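Storage jar

A storage jar is a rigid container with a wide mouth, used in kitchens to keep dry food away from damp, mice and other members of the household. Most are glass or glazed pottery, though tin, plastic and enamelled steel have all had their turn.

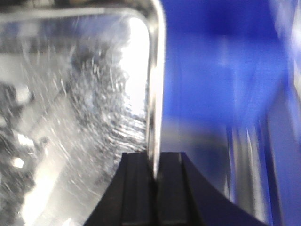 The storage jar differs from the preserving jar, with which it is often confused, in that it makes no promises. A preserving jar is heated and sealed so that its contents will last the winter. A storage jar holds rice until someone wants rice. Many households use one as the other, with results that have kept district nurses busy for generations.

History

Lidded pots for grain are among the oldest household goods known, and the basic idea has needed little improvement. Early jars were large, heavy and often sunk into the floor, where they were safe from theft and very hard to clean. Smaller jars for the shelf followed once people began to buy food in smaller amounts, and for a long time the choice was between pottery, which hid the contents, and glass, which cost more than the contents.

Cheap moulded glass altered this. By the time self-service grocers arrived, a family of modest means could own a matching row of jars, and many did, although the row seldom stayed matching beyond the first stone floor. Packaged food ought to have finished the trade off. Flour came in a bag, pasta in a box and tea in a packet, each perfectly able to stand in a cupboard. Sales rose all the same.

Shape

Round jars are stronger for their weight and easier to make. Square and oblong jars waste less shelf, and their makers have never tired of saying so. The corners are rounded in nearly every case, partly because sharp inside corners weaken the glass and partly because no spoon has yet been made that will get the last of the sugar out of one.

The town of Breseck gave its name to a squat, square jar sold there from the glassworks gate. The Breseck jar was designed to stack, and did so as long as it was empty. Surviving examples are collected, mainly by people who already have too many.

Closures

The lid has attracted far more inventive effort than the jar. The main types are:

Cork. Quiet, cheap and prone to crumbling into the coffee.
Ground glass. A glass stopper fitted to a glass neck. Handsome, and in humid weather permanent.
Screw cap. Reliable until cross-threaded, which happens on the first day.
Wire clip with rubber ring. The ring perishes and is replaced by one of nearly the right size.
Push-fit. A lid with a soft seal, which comes away either not at all or with the whole jar attached.

The Givis clip, a version of the wire closure with a double hinge, was sold on the claim that it could be worked with one hand. This was true. The other hand was needed to hold the jar.

Sizes and sets

Jars are commonly sold in sets of 3 or 6, graded from large to small. The grading follows custom more than need: the largest is marked for flour and the smallest for a spice the owner does not use. Lokwood, a maker of household glass, at one stage listed 43 patterns of storage jar, of which no two shared a lid. The firm's later catalogues were shorter.

Printed or moulded labels were popular for many years and are still found on pottery sets. The writer Rosaire MacDonald, in her household guide The Sensible Shelf, advised readers to ignore them entirely and "keep the sugar where the hand goes for it". Her own kitchen, by her account, had tea in the jar marked Rice and string in the jar marked Tea. The guide runs to 205 pages, and jars take up most of the second half.

Care

Glass jars should be washed and fully dried before filling, as a little water left in the bottom will turn flour to paste. Sudden changes of temperature may crack them. Old contents should be used up before new are added on top, a rule printed in every household manual and followed chiefly by their authors. Strong smells linger in rubber seals, and a jar that has held cloves is best regarded as a clove jar from then on.

Food kept in clear glass fades in sunlight, and oils and spices suffer most. The usual advice is to put the jars in a dark cupboard, where they cannot be seen. Owners who bought them for their looks tend to leave them by the window.

In popular use

In some districts "to go to the third jar" means to draw on savings, from the habit of keeping money beneath the lentils. The Sang jar, a tall pattern with a false bottom, was made for this purpose and widely advertised as a secret hiding place.

See also

Biscuit tin
Bread bin
Larder
Preserving jar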